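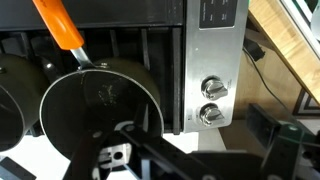
## Osance bench-top sheet metal folder: review after a winter of use

I do small fabrication jobs from a single garage unit, mostly brackets, trays, splashbacks and the odd length of flashing. For years I bent everything over a bit of angle iron in the vice. It worked for short pieces and made a mess of anything longer than my forearm. In December I bought the Osance folder, the 700 mm version, from Leiva, who had it in stock and delivered it on a pallet.

### Setting up

It comes in one crate with the legs separate. The instructions are short and the drawings are small, but there isn't much to get wrong. You bolt the bed to the bench, fit the two handles, then set the clamping bar. Mine was out of line at the left end and the first few folds came out tapered. Half a turn on the adjusting screw cured it. The screws themselves are stiff and the heads are soft, so use a spanner that fits properly.

The bench needs to be solid. I started on a bench with a chipboard top and it lifted when I pulled the handles up. I moved the folder to the steel one by the door and it has stayed put.

### Folding

Mild steel up to 1 mm is no trouble across the full width. At 1.2 mm I can manage it, but the middle of the fold opens up slightly and I have to dress it with a mallet. Aluminium is easy. Stainless is hard work at anything like full width – I keep it to narrow strips and allow a couple of extra degrees for springback. 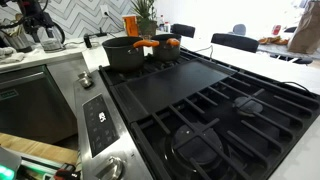
The angle stop is the weak point. It is a pin in a slotted plate with no proper markings, so I scribed my own at 45 and 90. Once set it holds, and I did a run of 292 identical clips for Nahuel Maldonado without touching it. I checked one in every tray against a square and they were all good enough to use.

There are no removable fingers on the clamping bar. If you want to make boxes with four sides you will have to notch the corners and finish the last two folds some other way, or buy a box and pan folder. Uriel Henríquez has the Rurkum one, which does have fingers, and I have borrowed it twice. It is the better machine for enclosures. It also takes up far more room and his has a bit of play in the hinges.

### Build

The castings are rough underneath but the working edges are straight. The paint chips easily. The hinge pins were dry when it arrived, so I greased them before doing anything else and have done them once since. One handle grip has split. Leiva sent another without any argument.

### Price

I paid 854 including delivery. The Rurkum costs a good deal more and the cheaper folders I looked at all had thinner beds.

### Would I buy it again?

Yes, for brackets and long straight folds in thin sheet. If most of your work is boxes, get something with fingers. I'd also like to see Osance put a marked scale on the angle stop, and I have written to tell them so. No reply so far.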